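Wernov Brushed Cotton Fitted Sheet
Extra deep, sizes single to super king

I've been selling bedding out of the same shop for long enough to have strong feelings about fitted sheets, and most of those feelings used to be bad ones. They ping off the corners at three in the morning, they go bobbly after a month, and the nice ones cost more than the duvet. So when Blair Halliday (who looks after our buying and is far fussier than I am) put the Wernov on my desk and told me to take it home and sleep on it, I did as I was told. I kept it on for most of the winter. It's now the only brushed cotton sheet we stock!

What it feels like

Soft, but with a bit of weight to it. Brushed cotton can go two ways — thin and fluffy, like an old pyjama leg, or thick and snug like a good flannel shirt — and this one is firmly the shirt. Both sides are brushed, so it doesn't matter if you pull it out of the cupboard half asleep. You don't get that cold shock when you climb in, and my feet have been very grateful for it since December.

It isn't a crisp hotel sheet and it won't iron into one. I gave up ironing bedding years ago and I like a bed that looks as if someone has had a good night in it. If you want razor-sharp edges, have a look at the Avodik percale instead, and you have my respect. A quick shake when it comes out of the machine gets rid of the worst creases, and I leave the rest alone.

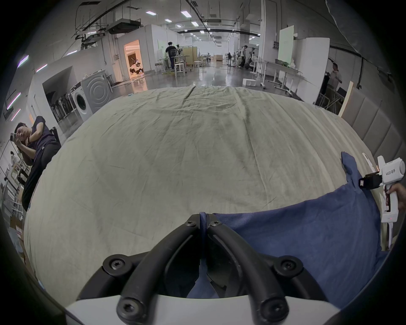
Sizes and fit

The sheet comes in single, double, king and super king. The elastic runs the whole way round, where a lot of cheaper ones only have it at the corners, and it fits mattresses up to 700 mm round the side and under, measured from the top edge down and back beneath. That sounds like a lot, but once you've got a topper on, you'll be glad of it. If your mattress is a slim one you'll have extra to tuck under, and it does sit a little looser on top.

One corner has a small woven tab. That's the bottom right one as you stand at the foot of the bed. Start there and you won't end up doing the whole thing sideways, which I've done more often than I'd like to admit.

Colours

Oat, stone, chalk, moss and a deep navy. Stone is the one everybody asks for, and it goes with nearly anything you throw over it. Navy is lovely, but please give it a wash by itself first. Vanderleia Leite in our returns team didn't, and now has a set of pale blue pillowcases she's grown rather fond of.

Washing

Forty degrees, inside out, and don't cram the drum. Skip the fabric softener, as it flattens the brushed side and you lose the cosiness you paid for. Line drying is best, but a low tumble is fine too. Expect some fluff in the filter for the first few washes (cleaning it out is strangely satisfying), and after that it calms down.

What customers have told us

"Bought one for the spare room, then pinched it for ours. Second one on its way." — Kam-wah Tseng

"Warm without being sweaty. The oat is a touch more yellow than on my screen, but I've kept it." — Zulkifli Sinaga

"Stays put, even with two children and a dog on the bed. Only wish it came in a cot size." — Lok-yiu Man

I've passed the cot size request on, Lok-yiu, and I'll keep nagging.

Delivery and returns

Order before 12 noon and it goes out the same day. You've got 3 weeks to send it back if it's still in its bag. If it's been opened but not slept on, ring us and we'll sort something out. Faulty sheets we swap whenever you find the fault.

Product code: WERNOV 986
Matching pillowcases and duvet covers are sold separately, on the Wernov bedding page.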